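Corkby Pickups: Frequently Asked Questions

Print this page | E-mail this page

Which pickups does this page cover?

The Corkby Jutar humbucker and the Corkby Krishnan single-coil, in all neck and bridge versions. The older Zimunbridge bass pickups use a different wiring scheme and have their own page.

What is the difference between the neck and bridge versions?

The bridge version has more turns of wire on each coil. String movement is smaller near the bridge, so a bridge pickup with the same winding as the neck would sound noticeably quieter. Pole spacing is also wider on the bridge version. A neck pickup will work electrically in the bridge position, but the outer strings may not pass over the poles.

What do the wire colors on the Jutar mean?

Black is the start of the north coil and white is the finish. Green is the start of the south coil and red is the finish. The bare wire is the shield. For standard series humbucking, solder white and red together and insulate the joint. Black goes to the switch or volume pot. Green and bare go to ground.

Other makers use the same colors in a different order. Do not copy a diagram from another brand.

Which pot value should I use?

500k for the Jutar and 250k for the Krishnan. A higher value passes more treble. If both types are fitted in one guitar with shared controls, use 500k pots and solder a 470k resistor between the hot lead of each Krishnan and ground, ahead of the switch. The resistor should be in circuit only when the Krishnan is selected.

My two pickups sound thin when used together. What is wrong?

They are out of phase. On a Krishnan, reverse the hot and ground leads on one pickup only. If the pickup has a metal cover, the cover must first be disconnected from the ground lead and given its own ground wire. Otherwise the cover becomes part of the hot side and will buzz when touched.

On a Jutar, swap black and green. Leave the bare wire on ground.

How do I check a pickup before installing it?

Set a multimeter to the 20k range and measure from the hot lead to ground with nothing else connected. An open reading means a broken coil or a broken lead. A reading near zero means a short. Resistance changes with temperature, so small differences from the printed value are normal.

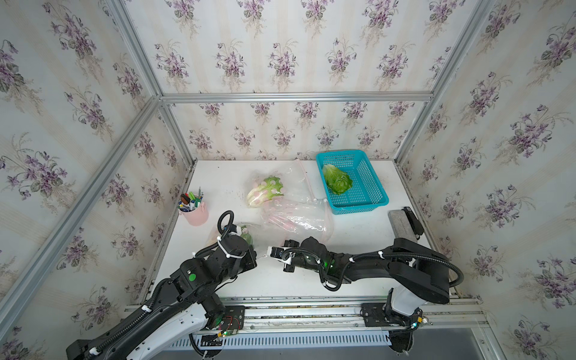
A reader, Donnie Pollock, wrote in to add that measuring at the output jack with the pickup still wired in gave him a low reading every time, and that he had nearly sent back a good pickup over it. The volume pot was in parallel with the coil. Once he lifted the hot lead from the switch, the meter agreed with the label.

A reading at the jack is still useful as a quick test for an open circuit. It should not be compared with the printed value.

How high should the pickups be set?

Hold down the low and high E strings at the last fret. Measure from the bottom of the string to the top of the pole. Start at 2.4 mm on the bass side and 2.0 mm on the treble side for the neck, and 2.0 mm and 1.6 mm for the bridge. Lower the neck pickup if notes above the twelfth fret waver or will not intonate. This is string pull from the magnets.

Can I shorten the leads?

Yes. Leave at least 100 mm beyond the longest run inside the cavity. Cutting the leads does not void the warranty. Removing the tape from the coils does.

Why does my pickup squeal at high volume?

All current pickups are wax potted, so check the mounting first. A loose cover, a missing height spring or a thin pickguard can each cause squeal. If the noise remains with the pickup held firmly in place, return it for repotting.

How do I make a return?

Write to the service desk with part number and the position in which the pickup was fitted. Repairs take 15 working days. Part number 1274 is discontinued and can be rewound but not replaced.

Print this page | E-mail this page

Related items

Jutar coil split wiring
Krishnan three-pickup wiring with five-way switch
Zimunbridge bass pickups: FAQ
Shielding a control cavity with copper tape
Treble bleed values for 250k and 500k pots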